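When the simulator said yes and the hand said no

25/12/2022

The fault that cost the Dernmont team most of July began with a can that would not stay put. In their simulator, a two-handed robot was learning to sort groceries at a table, and according to the scoreboard it was doing brilliantly. Of 1,000 attempts in one overnight batch, 959 were marked as a success. The lead engineer remembers coming in, seeing the number and making everybody tea.

"I was delighted," she says. "I'd have framed it if I'd had a frame. Then I watched a few of the replays with my tea and I went a bit quiet."

What she saw was a fingertip going into the side of a can. It didn't dent it or push it over. The tip sank in a few millimetres, stayed there, and when the arm lifted, the can came up with it, stuck to one finger like a sweet wrapper. The scoring program only asked whether the can had left the table and ended up in the crate. It had, so the attempt passed.

I spent a long afternoon with her at Dernmont's office, on the floor above a carpet shop, and I could happily have stayed for another. She talks about contact forces the way some people talk about football. Half of what she told me she drew on the back of an envelope, which I was allowed to keep.

"People think of the simulator as the easy bit," she says. "You press go and there's the table. But every time two things touch, the program has to decide what happens next, and it has to decide it hundreds of times a second. If a thin part moves fast, it can be outside the can on one step and inside it on the next. The program then tries to push it back out, and depending on your settings it either does that gently, or it fires the can across the room, or it just sort of gives up and holds on."

Theirs was holding on. A setting for grip, put in months before to stop boxes sliding about, had been applied to every object on the table. On flat cardboard it behaved. On a small round can, with a single finger pressing at an angle, it worked like glue.

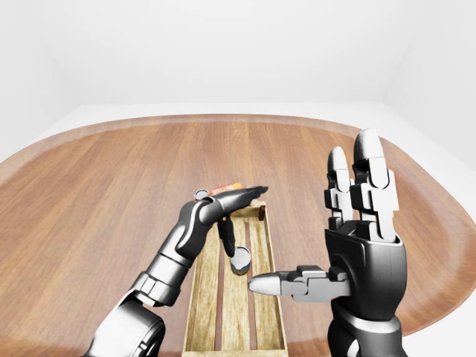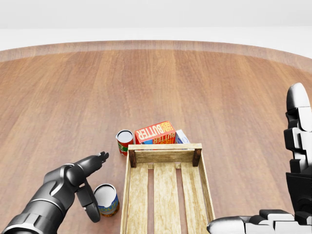 The Dernmont grocery task in simulation, with the crate, the cans and the butter.

"The awful part is that the robot was right," she says, laughing. "We told it to get cans in the crate and it found the cheapest way. Why would you close a whole hand if one finger does the job? It had learned our bug better than we had."

How much had it learned? The team went back through the batch and gave each success a second test, asking whether there was pressure on the can from at least two sides when it left the table. Of the 959, only 408 got through. She reads me that figure with real relish, which surprised me until she explained that the smaller number was the first one all summer she had trusted.

It mattered because the next step was a real arm. Dernmont's partners at Pickering had one bolted to a bench and were waiting for the new controller. They had already tried an early version, on the strength of the good scores, and it had gone badly. The hand came down with one finger leading, pressed hard on the rim of a tin and kept pressing, waiting for a grip that could never come. The tin shot out sideways. The finger carried on into the bench, and a tendon cable in the knuckle snapped.

There was no one inside the guard rail, and she is very clear that this was down to Pickering's rules and had nothing to do with any cleverness on her side. Their cell stops the arm dead if the gate is opened, and the gate stays shut while a new controller is running. "I used to find that a bit fussy," she admits. "You want to lean in and nudge the tin! I don't find it fussy now. A tin at that speed would have hurt someone."

The hand was out of use while the cable was replaced. In the meantime her group did three things, and she is keen that other teams pinch all of them.

The first was dull and took an afternoon: grip settings now belong to each object separately, and nothing gets a value by default. If somebody adds a new jar and forgets, the program refuses to start. The second was a limit on overlap. When any part of the hand goes further into an object than a thin sliver, the attempt ends there and counts as a failure, whatever happens to the can afterwards. The third was a force ceiling in the controller itself, so that a finger meeting something solid backs off and tries again. That one runs on the real arm too.

Scores fell through the floor. The first batch after the changes was so poor that one of the newer people thought the computer had crashed. It took 72 hours of training before the hand began to do what she had wanted from the start, with the thumb coming across from one side and the fingers closing from the other.

"Oh, it was lovely," she says. "Slow, clumsy, dropped half of them. But it was holding the thing! I rang Pickering straight away and just made them watch it over my shoulder on a call."

There are still problems. Round objects near the crate wall are a nuisance, as the thumb wants to be where the wood is. Boxes lying on their side get pushed along before they get picked up. And she now has somebody watch 20 or so replays from every batch by eye, chosen at random, before any score goes into a report. It is a popular job, apparently - the failures are very funny - and it has already caught a box that could be lifted by its corner.

The controller went back to the bench at Pickering in the autumn with the force ceiling set very low, and the cable has held. The Mamer group, who use the same hand, have asked for the overlap check and she has sent it to them with a page of notes and the envelope drawing redone in biro.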